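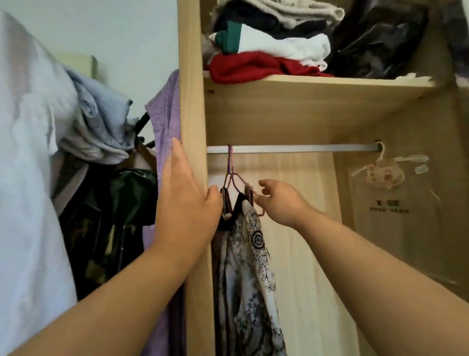 Hanging garments on a wardrobe rod, one of the household tasks in the Paju comparison.

Home News Products Support Contact

Voltari publishes results of gripper comparison on household garment tasks

Lollham, April. Voltari has released the results of a bench comparison of two end effectors, the Paju two-finger gripper and the Rundar three-finger hand, on the handling of clothes hangers and folded clothing. Both were mounted on the same arm and run under the same controller. Human hand motion, recorded from head height, served as the reference for approach direction and grasp point.

Each gripper completed 159 trials. The task set covered removing a hanger from a rod, returning it to the rod, and lifting the top item from a folded stack. Hangers were thin wire or molded plastic. Garments ranged from light sleeveless tops to jackets.

The Paju gripper performed better on wire hangers. Its narrow fingertips close on the hook just below the rod, and most of its failures came from rotation of the hanger after release. The Rundar hand held plastic hangers more securely but needed more clearance between neighboring garments. In the closest spacing tested, 40 millimeters between hooks, it disturbed the adjacent hanger in 14 trials. The Paju gripper did so in three.

Neither gripper was reliable on folded stacks. Knitted items tended to come up together with the item beneath, and the controller's force threshold did not separate the two cases. Voltari has excluded the stack results from the overall ranking and reports them in a separate table.

"The reference recordings show people bracing one hand on the cabinet while the other works at the hook," said Elaheh Hashemi, test lead at Voltari. "A single arm has no equivalent to that. We corrected for it with a slower approach, and the cycle times should be read with that in mind."

Camera placement was tested as a secondary variable. A wrist camera alone lost sight of the hook when long garments hung in front of it. Adding a fixed camera at head height reduced failed approaches for both grippers. Fingertip pads were replaced after about 4000 closing cycles, including setup runs.

The report, trial logs and mounting drawings are available on request from the Voltari press office. A second round with a two-arm setup is in preparation.

Related items
Rundar hand: firmware notes for force control
Mounting plate drawings updated for Paju gripper
Wrist camera calibration procedure, revised
Voltari opens test bench in Lollham to outside users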